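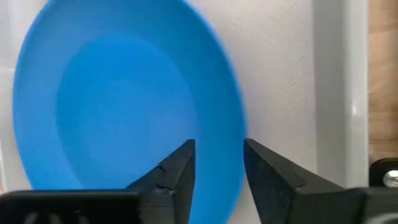

Students kept asking for one login and one bill, according to the course team at Clokstead, and a textbook they could still scribble in if they felt like it. Starting this October they get both.

FOR IMMEDIATE RELEASE

Flinau Press Launches Stilavel, a Digital Companion for First-Year Statistics

CLOKSTEAD, October. Flinau Press today announced Stilavel, its new online homework and reading platform for intro statistics. Sold with the second edition of Mets: Methods and Everyday Statistics, or on it's own. Print, digital or both.

What's in it:

Full text of all 14 chapters, searchable, works on a phone.
1,124 practice problems, graded on submit, with worked solutions instructors can switch on or off.
2 practice finals per term. Timed or untimed.
A gradebook that exports to a plain spreadsheet. No plug-in needed.

New in the second edition: a rewritten chapter on sampling, shorter chapter reviews, fresh data sets throughout. The old appendix of tables is gone from the print book and now lives online, free to anyone, no account required. Regression moves up, ahead of chi-square. Instructors asked for that one a lot.

Clokstead ran the pilot over two terms in its evening sections. Feedback from those sections went straight into the final build: bigger type in the reader, hints that open one step at a time, and a due-date view that shows every assignment on a single page. Still to come, a Spanish glossary. Planned for the spring term.

Instructors moving over from the first edition can bring thier old assignments along. Problem numbers have changed, so a conversion chart comes with the instructor pack. Slides and the test bank too.

Availability

Stilavel opens to instructors this month. Student access codes go on sale at campus bookstores and through the Flinau web store in time for spring registration. The first 100 instructors to request a review copy will recieve the print edition along with the code. Everyone else gets digital review access, same content.

Requests for review copies, sample chapters and pricing: Flinau Press, Higher Education desk, 9 a.m. to 5 p.m.

About Flinau Press

Flinau Press publishes textbooks and course software for two- and four-year colleges. Subjects include statistics, accounting and economics.

###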